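Category: Roads & Safety > Reader Questions

Vitska Bridge lane closures: your questions answered

The westbound side of the Vitska Bridge went down to one lane in August after a truck hit the center barrier. We have had a lot of mail about it. These are the questions that come up most.

When will the second lane reopen?

The county's current target is a Friday morning before the start of rush hour, with the exact week still to be set. The replacement barrier sections have been delivered. The crew needs two dry nights in a row to set the anchors.

Was anyone hurt in the crash?

The truck driver and one person in a car behind it were taken to the hospital. Both were released the next day. The sheriff's office says its report is finished, but it has not said whether there will be charges.

How much of the barrier was damaged?

The county lists 358 feet as needing replacement. Another stretch near the Gulyás Street ramp was scraped but passed inspection and will stay in place.

Is the lower speed limit enforced at night?

Yes. The 35 mph limit applies at all hours until the signs come down, whether or not anyone is working. Deputies wrote 997 tickets on the bridge in the first month – most of them after 9 p.m.

What is the best way around?

Use Hakitz Road if you are coming from the north. It adds about 5 minutes outside rush hour. Trucks over the posted weight have to stay on the highway, as the Hakitz Road culvert can't carry them.

Can I still bike or walk across?

The path on the south side is open. The north path is closed at both ends, and you can be cited for going around the fence. 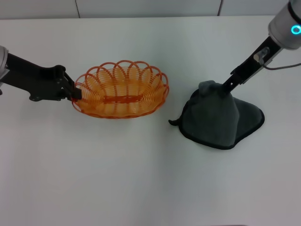

Guoqing Hao wrote in to say the detour signs at Bretier Avenue send drivers into the left lane too late, and that he has seen cars cut across the striped area to make the turn. We passed that along. The road department says it will add a sign one block earlier.

My car was damaged by debris. Who pays?

Start with your own insurer and ask the sheriff's records desk for the crash report number. Claims against the county go through the clerk's office on a separate form. Algirdas Kalniņš at the clerk's office said photos of the damage and a repair estimate should be attached when the form is filed.

Will school buses be late?

Two routes have been moved up by ten minutes in the morning. Afternoon times have not changed. Families on those routes should have received a letter – call the transportation office if yours did not come.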